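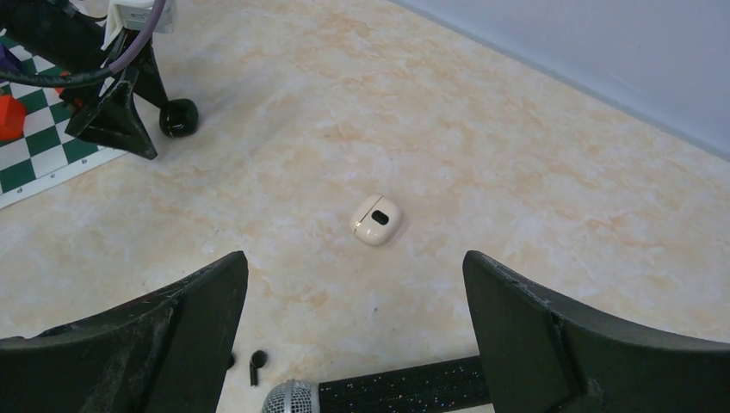
How often should a small business test its backups? Every quarter for a full restore, and monthly for a sample of files, according to Oleksandra Zinchenko, who runs recovery planning at Molurlow, a records services firm in Cundale.

Last updated: March 21, 2024

Zinchenko draws a line between a backup job that reports success and a backup that can be restored. "The job log tells you data was written," she said. "It says nothing on whether the database will mount." Her team restores to an isolated server, opens the application, and compares record totals against the source. The result goes into a log with the start time, the end time, and the name of the person who ran it.

In August, one accounting client asked for a full restore before changing software. The archive held 4,000 client folders. The restore finished without an error message, but 908 folders came back with their contents and no permissions. The backup agent had been running under an account that could read the files but could not read the access lists. "Every file was there," Zinchenko said. "The staff couldn't open them." Resetting the permissions took two days.
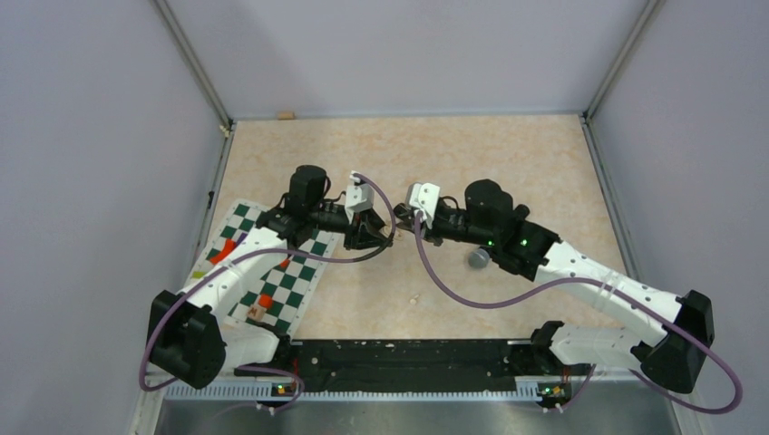
She now checks permissions as a separate step, on a sample taken from each department. The sample includes at least one folder with restricted access, usually payroll.

Fotini Ververidis, who handles scheduling and storage at the same firm, is more concerned with retention. Many clients keep daily copies for 30 days and nothing older. "If a file is damaged in a quiet part of the year, it can be past the window before anyone opens it," she said. She recommends keeping month-end copies for a year and year-end copies for as long as the tax records are required.

Both advise keeping one copy offline. Ververidis rotates two drives, with one stored in a different building. Each is labeled with the date of its last verified restore. The date of the last write is kept in the log.

Asked what they would change first at a new client, Zinchenko named the written procedure. Most of those she reads assume the person who set up the system is available. She has a second person run the restore from the document alone and marks each place where they stop to ask something. Those places get rewritten, and the test is run again the next quarter.

We use cookies to measure traffic on this site. By continuing to browse, you accept our cookie policy.

Related items
Dovhaniuk on naming rules for shared folders
Choosing a retention period for email
Kukier: moving paper files to off-site storage
What belongs in a restore log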